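Squeeze tube

A squeeze tube is a soft-walled container, closed flat at one end and fitted with a nozzle or cap at the other, used for pastes, creams, gels and thick liquids. It is also called a collapsible tube.

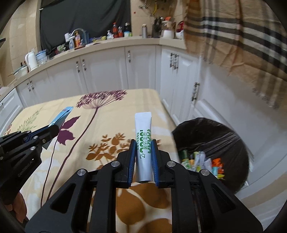

Squeeze tubes are sold in most parts of the world and hold products as different as toothpaste, hand cream, mustard, glue and artists' paint. They are filled through the open tail, which is then shut. On metal tubes the tail is folded over several times, while on plastic tubes it is pressed between heated jaws. The flat band left by this step is called the crimp, and it may be left the same colour as the body, as on the white tube with green Chinese lettering, or printed with a code. Lettering often runs along the length of the tube, which gives the printer more room for large characters than the narrow width would.

History

Before collapsible tubes, painters kept oil colours in small bladders tied with string. The bladder was pricked with a tack to let the paint out and could not be sealed well afterwards. Tin tubes came into use for paint in the 1840s and made it easier to carry colours out of doors. Toothpaste, which had been sold in jars, began to appear in tubes later in the nineteenth century.

Tin was costly, and lead was used for some goods until it was given up over fears of poisoning. Aluminium took the place of both for most purposes during the twentieth century. Plastic tubes became common from the 1950s, and laminated tubes, made from thin layers of plastic and foil, followed.

Materials

Aluminium tubes stay flat once pressed and do not draw air back in. This suits products that spoil or dry out, such as eye ointments, hair dye and some glues. The inside is usually coated with lacquer so that the contents do not touch the metal. Repeated folding can crack the wall.

Plastic tubes spring back after each squeeze. They are hard to split and feel softer in the hand, but air enters when the pressure is let go. Polyethylene is the usual material. A barrier layer may be added where the contents have a strong scent.

Laminated tubes fall between the two. They are made from a flat printed sheet rolled into a sleeve and joined along one side, and the seam can often be seen or felt. Most toothpaste is now sold in this form.

Manufacture

The body and the shoulder are often made separately. For a plastic tube, a long sleeve is pushed out through a ring-shaped die, cooled and cut to length. The shoulder, which carries the screw thread, is then moulded on to one end. Aluminium tubes start as a small disc of metal called a slug, which is struck by a punch so that the metal flows up around it to form the wall.

Printing is done before filling. Tubes must be turned to the right position before the tail is closed, or the front panel will not lie flat to the user. Filling machines do this by reading a small printed bar near the open end, known as the eye mark. A tube may be spoiled at this stage if product is left on the inside of the tail, as a dirty surface does not seal.

Sizes

Tubes are described by diameter and by the amount they hold. The same diameter can be cut to several lengths. In the Sestex catalogue, an order number gives the diameter first, then the length, then the type of cap, so that the 1151 and the 708 share a shoulder but differ in the sleeve. Omon uses a similar system for its aluminium tubes but leaves out the cap. Sample sizes are filled on the same kinds of machine as full sizes, with a change of holders.

Emptying

Some of the contents always stay behind, mainly in the shoulder. In a household trial described by Assunta Benedetti in Tubes and Their Uses, 103 used tubes were cut open, and up to 6 per cent of the original contents was found in those that had been rolled from the tail. Tubes squeezed from the middle held more. Keys and rollers that wind up the tail have been sold for many years, among them a slotted metal key made by Grasso.

Disposal

Aluminium tubes can be recycled where local schemes accept them, usually with the cap removed. Laminated tubes are harder to deal with, as the layers cannot easily be parted. Tubes made wholly from polyethylene, including the cap, were brought in partly for this reason. Sorting plants may still reject them if they contain too much product.

See also

Aerosol can
Bottle cap
Sachet
Toothpaste pump

Further reading

Benedetti, Assunta. Tubes and Their Uses. Vamura.
Chávez, Segundo. Soft Packaging in the Home. Vamura.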